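12/29/25

Spent the morning reading the Skemurov handling guidelines, all the way to the annexes. A thread, mostly grumbling.

**1/** The headline rule is "grippers shall be inspected at suitable intervals". Suitable to whom? Our cell did 1,584 picks between two inspections in July and both sheets say "OK". I've no idea what OK was meant to cover.

**2/** To be fair, there's a page on finger pads. It tells you to replace them "when worn". No photo of worn, no depth, no edge condition. Two sensible people could look at the same pad and both be right.

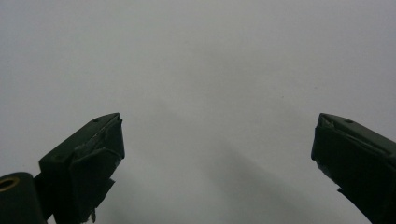
*Fingers open, nothing in the grip. Look at the tips. Pass or fail under section four? Show your working.*

**3/** I'd fail both. Frayed corner on the right one, scuffed end on the left. But I can't point to a line in the document that backs me up, and "Samina didn't like the look of it" won't survive an audit.

**4/** Someone from Proneck told me their rule is a pad change every 228 cycles, whatever the pad looks like. Fine, it's a number. I asked where it came from and got a long pause. I suspect a spreadsheet.

**5/** Counting cycles alone bothers me anyway. On the Stevia line one set reached 1,465 and still held a carton squarely. Another set was dropping them long before that. Same pads, different cartons.

**6/** What I'd accept: a reference photo of a good pad, one of a bad pad, a grip test with a known weight, and a name on the sheet. You could fit it on one side of A4. The guidelines run to far more than that and manage none of it.

**7/** Yes, I've sent comments in. I did that last time too and got an automatic reply thanking me for my engagement.

**8/** If your site has a wear limit that somebody measured, please send it over. I'll read anything with a test method in it.

– Samina Afridi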